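January, bench notes, glue-up and finish trials

Started before seven because the shop was at a temperature where hide glue sulks. Put the pot on, put the coffee on, drank the coffee, remembered that the pot has its own switch. Second start at 7:40.

Purpose of the week is to decide what goes on the Flollthorpe chairs. Amado Lacson wants liquid hide glue in the joints so the next poor soul can take them apart. Eduardo wants the yellow stuff because he has been the next poor soul and says the yellow stuff comes apart fine if you are angry enough. I have been asked to be neutral, so I am testing both and privately rooting for hot hide.

Test pieces: ash offcuts from the Ambrose job, mortise and tenon, cut on the same setup with the same chisel. The chisel was sharp for the first batch. I have marked the others with a pencil cross, which means "judge the carpenter, not the glue."

Hot hide: got the usual gluey fingers and the usual smell. Open time in this cold is a joke. By the time the tenon was halfway home it had set like cheese on a plate. Warmed the parts on the radiator and tried again, much better. Note to self and to whoever reads this in August: warm the parts. I wrote the same thing last winter, underlined twice, and did not read it.

Liquid hide: slow, forgiving, runs everywhere. The brush is hopeless for getting down into a mortise. I went over to squeeze bottles and should have done it years ago. A long cone nozzle gets to the bottom of the hole and you back it out as it fills. Trim the tip less than you think. Trim it once more and you own a mustard bottle, good for sandwiches and laminations.
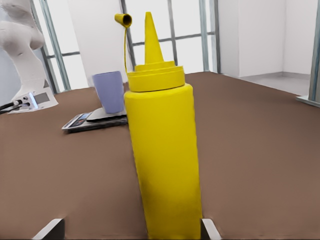 Squeeze bottle, yellow, tethered cap. Nozzle uncapped.

Label the bottles. There are now 3 on the glue shelf, same shape, and one of them has thinned shellac in it. I know this because I glued a stretcher with shellac. It held for the length of lunch. Eduardo Villanueva was very kind about it in a way I will not forget.

Yellow glue: did what yellow glue does. Clamped, scraped the squeeze-out when it went rubbery, nothing to report. It is a dull product and I resent how well it works.

Left everything in the clamps overnight, then pulled the joints on the arbor rig with the luggage scale. Gave up at the scale's limit on the yellow, and the liquid hide never let go either, although it did creak at me. One of the hot hide joints from the cold batch came apart in my hands while I was walking over to the rig. Recorded as a zero. Amado says it should be recorded as "operator."

Took the liquid hide joints apart with steam afterward, wallpaper steamer and a bit of hose. Patience, then a wiggle, then out they came, clean shoulders. This is the real argument for it and I hate to say it is a good one.

Finish samples, since the boards were out anyway. Griline oil on ash goes the color of weak tea, which is what the client asked for, though she called it "honey." Sanded one panel to 150 and one to 900 and I cannot see a difference under oil from where a person would sit. I can see it from where I sit, nose on the board with the raking light. The 900 panel also took less oil and looks a bit stingy. Going with 150 and keeping quiet about the rest.

Zinditz wax over the top: buffs up nicely, picks up every thumbprint in the building. Leave it off the arms.

To do
Order more liquid hide, check the date on it this time
Tape and marker for the bottles
Find out who has the good scraper (Amado)
4 more test joints in liquid hide, parts warmed, chisel sharpened
Fix the radiator valve before it fixes itself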